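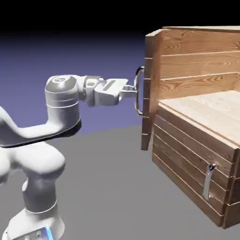
Griffaufgaben in der Simulation sauber protokollieren: eine Anleitung für Leute, die Erfolgsquoten nicht mehr glauben

Wer mir eine Erfolgsquote für »Truhe öffnen« schickt, bekommt inzwischen dieselbe Rückfrage: Was heißt hier offen? Meistens folgt eine Pause. Dann ein Link auf den Code, in dem ein Schwellwert steht, den irgendjemand vor langer Zeit eingetragen hat und den seither alle übernehmen.

Ich schreibe diese Seite, weil wir bei Wurkora einen halben Prüfleitfaden geerbt haben und die andere Hälfte selbst zusammensuchen mussten. Es geht um Aufgaben, bei denen ein simulierter Arm einen Griff fasst und ein Möbelteil bewegt: Deckel, Tür, Schublade. Eine Norm ist das nicht. Wer für eine echte Zelle eine Risikobeurteilung braucht, findet hier keine, und ein Simulationsprotokoll ersetzt sie auch nicht, egal wie hübsch es gerendert ist.

Was Sie brauchen

Eine Simulationsumgebung, deren Version Sie benennen können. Schreibzugriff auf die Aufgabendefinition. Eine Person, die nicht am Regler gearbeitet hat. Der letzte Punkt wird gern gestrichen, und genau das merkt man den Ergebnissen an.

Schritt 1: Erfolg definieren, bevor der erste Lauf startet

Schreiben Sie einen Satz auf, den auch jemand ohne Zugang zum Code prüfen kann. Für einen Deckel kann das heißen: »Das Scharnier steht am Ende des Laufs bei mindestens 53 Grad, und der Greifer hat den Ring losgelassen.« Ob 53 Grad sinnvoll sind, hängt vom Möbel ab. Wichtig ist, dass der Wert vor den Läufen im Protokoll steht und danach nicht mehr angefasst wird.

Legen Sie außerdem fest, wann gemessen wird. »Irgendwann während der Episode« und »am Ende der Episode« sind zwei verschiedene Aufgaben. Ein Deckel, der kurz hochschnellt und wieder zufällt, besteht die erste und fällt bei der zweiten durch. Ich habe Berichte gelesen, in denen beides in derselben Tabelle stand.

Schritt 2: Griff und Kontakt getrennt festhalten

Ein geschlossener Greifer am Ring beweist gar nichts über die Bewegung danach. Eine aufgegangene Tür beweist umgekehrt nicht, dass jemand sie am Griff geöffnet hat. Simulierte Arme schieben Möbel gern mit dem Ellbogen auf. Manche Simulatoren lassen auch Finger und Metall ein Stück ineinanderlaufen, und dann hält der Griff aus Gründen, die in keiner Werkstatt gelten.

Protokollieren Sie deshalb je Lauf:

Kontakt zwischen beiden Fingern und dem Griff, mit Beginn und Ende
Kontakt aller übrigen Armglieder mit dem Möbel
maximale Durchdringung der Kollisionskörper
Gelenkstellung des Möbelteils über die Zeit
Greifkraft, sofern das Modell sie überhaupt ernsthaft berechnet

Bei der letzten Zeile bin ich misstrauisch. Wenn Sie nicht sagen können, wie die Reibung zwischen Finger und Ring zustande kommt, lassen Sie die Kraft lieber weg. Eine Zahl mit drei Nachkommastellen wirkt wie eine Messung und wird später auch so zitiert.

Schritt 3: Das Möbel variieren, und zwar nicht nur die Farbe

Viele Testreihen würfeln Holzton und Licht und nennen das Robustheit. Für ein Verfahren, das mit Kamerabildern arbeitet, ist das ein Anfang. Über die Mechanik sagt es nichts.

Ändern Sie mindestens Griffform, Griffhöhe, Dämpfung im Scharnier und Standort des Möbels relativ zur Armbasis. Ein länglicher Ring an einer schmalen Kante verlangt eine andere Handstellung als ein Beschlag, der flach auf einer Front sitzt. Wer nur einen davon prüft, darf auch nur über diesen einen schreiben. Sind an einem Modell mehrere Griffe vorhanden, gehört in die Aufgabenbeschreibung, welcher gemeint ist. Klingt kleinlich, hat uns aber einen ganzen Durchgang gekostet.

Schritt 4: Startwerte einfrieren

Wir fahren 200 Läufe je Griffvariante, mit einer Liste von Zufallsstartwerten, die vorher abgelegt wird. Mateja Nedeljković verwaltet die Liste, ich bekomme sie erst mit den Ergebnissen. Abgestürzte Läufe zählen als Fehlschlag. Ja, auch wenn der Simulator schuld war. Wer sie herausnehmen will, kann eine zweite Spalte anlegen und dort begründen, welche fehlen.

In der Reihe Hornalgate sah das so aus: Mit »irgendwann offen« kamen wir auf 80 Prozent. Mit »am Ende offen, Griff losgelassen, kein Fremdkontakt« blieben 39 Prozent übrig. Gleicher Regler, gleiche Läufe, andere Definition. Die höhere Zahl stand da schon auf einer Folie.

Schritt 5: Stichproben ansehen

Lassen Sie Videos rendern und schauen Sie sie an, Erfolge ebenso wie Fehlschläge. Fehlschläge sieht sich jeder an. Unter den Erfolgen sitzen die peinlichen Fälle. Ein Standbild reicht für diese Kontrolle nicht, auch ein gutes nicht. Es zeigt, wo die Finger in einem Moment sind, und mehr sollte man daraus nicht ableiten.

Noémie Ferrand hat für uns eine einfache Regel eingeführt: Wer die Stichprobe zieht, hat den Regler nicht geschrieben. Samuele Valentini fand das übertrieben, bis er an der Reihe war.

Schritt 6: Den Geltungsbereich hinschreiben

An den Anfang des Berichts gehört ein Absatz mit Armmodell, Greifer, Möbelmodellen, Simulatorversion, Zeitschritt und Erfolgsdefinition. Dazu der Satz, dass keine Versuche an realer Hardware stattgefunden haben, falls es so ist. Begriffe wie »sicher« oder »einsatzbereit« haben in einem reinen Simulationsbericht nichts verloren. Wenn der Vertrieb sie haben möchte, soll er Versuche bezahlen.

Offene Punkte

Wie man Durchdringung bewertet, ist bei uns noch strittig. Špela Delić will eine harte Grenze, ich halte jede Grenze für geraten, solange wir keinen Vergleich mit einem echten Scharnier haben. Der ist für Mai vorgesehen. Bis dahin geben wir den Maximalwert an und ziehen keine Schlüsse daraus.

Stand: 2026-01-24. Korrekturen bitte an Špela Vukčević, möglichst mit Logdatei.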